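Wed 17 June

Training was moved to five o'clock because the school had the pitch until then. I got there early and sat in the car and ate a sandwich. Teodoro Pacheco was already out putting cones down. He asked if I had heard about the coach and I said I had heard three different things from three different people, so he told me his version.

Beltrán is leaving for Pomel. He coached us through May and shook everyone's hand after the last league game and said see you in preseason. Apparently he had already met with them by then. Teodoro says they offered him the under-18s as well as the first team, so it's more money and more hours. I don't blame him much. I would have liked to hear it from him.

Crescencio Alvarado is taking us until the club finds someone. He has only ever run the goalkeepers. He had us do the warm-up twice since half the group came late, then played eight against eight across the width of the box for most of the session. I was on the side without a proper left back, so I filled in there. My calf was tight in the first ten minutes and fine afterward. I will ice it anyway.

Anayeli Orozco came down from the office near the end with the registration forms. The fee is 100 dollars this year, due before the first friendly. She also said the club is 3000 short on the floodlight repair, and if it isn't paid we will be training in daylight only come fall. Last year the lights were out for most of October and we lost a lot of players to indoor leagues.

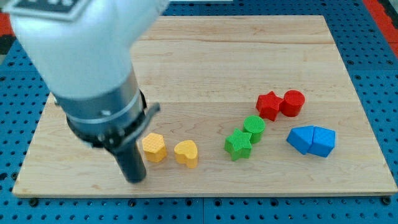 The first friendly is against Vulex, away. I don't like their field. It slopes toward the parking lot and the ball runs out of play all afternoon. We lost 3-1 there last season and I was taken off at halftime, which I thought was wrong then and think is probably fair now. Crescencio says he'll play a back three. I don't think we have the legs for it, but he seems set on it.

Saoirse Hennessy called after supper. She had been at the supporters' meeting, which I skipped. They want Retno Govindasamy for the job. I played under Retno one summer when I was nineteen. Strict about time, strict about shin guards, good at explaining what she wanted from a midfielder. She is with the Flullex reserves now and has a year left on her contract, so I don't know how far that will go. Saoirse said somebody stood up and read out the attendance for the whole season, 1241 over all the home games, and then people argued over whether that was up or down on the year before.

I wrote Beltrán a short message to say thanks and good luck. Took me four tries. No answer yet.

Need to buy new laces and find the other gray sock. Work at seven tomorrow. Next training is Friday, same time unless the school changes it again.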